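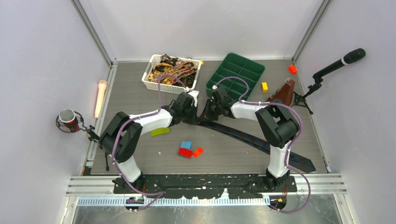 Two robot arms with their grippers over a fabric strip.

Ticket: Fair Housing and Civil Rights in Prukberg — proxy links and map layer
Queue: Research Guides
Platform: Lokomix, hosted
Submitted by: Rostam Jalali, Drendesura Library
Opened: September 2022
Priority: Normal
Status: Resolved, one item deferred

Reported problem

Readers off campus get a sign-in loop on links in the "Restrictive Covenants" tab of the guide. They enter their credentials, the proxy accepts them, and they are sent back to the sign-in page. On campus the same links open normally. Separately, the embedded covenant map on the "Neighborhoods" tab shows the base map but no parcels.

Affected: 18 links on the covenants tab, plus the map. The "Oral Histories" and "School Desegregation" tabs are not affected.

Entry 1
Reproduced the loop off campus in two browsers, private windows, no extensions. The proxy log shows a successful login followed by a request with the proxy prefix applied twice. Asked submitter whether the links were edited recently.

Entry 2 (submitter)
The links were not edited by hand. The Erdem Papers were moved to the new asset list last month and I remapped the whole tab to it. The old links were typed in with the prefix included.

Entry 3
Confirmed. Each asset on the tab has the prefix stored in its URL field, and "Use proxy" is also set to Yes. Lokomix adds the prefix when the page renders, so the final address carries it twice. On campus the proxy passes the traffic through and strips both, which explains why it did not show up there.

Fix options:
Set "Use proxy" to No on each asset and leave the typed prefix.
Strip the prefix from the URL field and leave the setting on Yes.

Went with the second. If the proxy host name changes, it only has to be changed in one place.

Entry 4
Exported the asset list, removed the prefix with find and replace, reimported. 14 of the links open off campus. The remaining 4 return "Host not permitted." These point to the county deed index, which was never in the proxy configuration. The index is free to the public, so the proxy is not needed. Set "Use proxy" to No on those. All open now.

Entry 5
Map layer. The browser console reports a blocked request for the parcel file. The guide loads over https and the parcel file is called over http. Changed the address in the embed code to https. The parcels load, but the pop-ups with the deed language are empty.

Entry 6 (submitter)
Pop-ups matter more than the shading for this one. The history seminar uses them to read the covenant text next to the parcel. Also, can the content note go back above the map? It was there before the remap — the deeds quote racist language in full and we agreed to keep the note visible without scrolling.

Entry 7
Content note was in a box that had been set to Draft during the remap. Published it and moved it to the first position on the tab.

Pop-ups: the template looks for a field named deed_text. In the current parcel file the field is deed_txt. Updated the template. Text now appears for every parcel I opened except those recorded before plat 21, where the field is blank in the source file as well. This is missing data, not a display fault.

Entry 8 (submitter)
Tested from home. Links work, map works, note is where it should be. The blank parcels are waiting on transcription. Please keep that part open.

Entry 9
Links and map closed. Blank deed text deferred to December, pending a new parcel file from the submitter. When it arrives, check the field name before uploading.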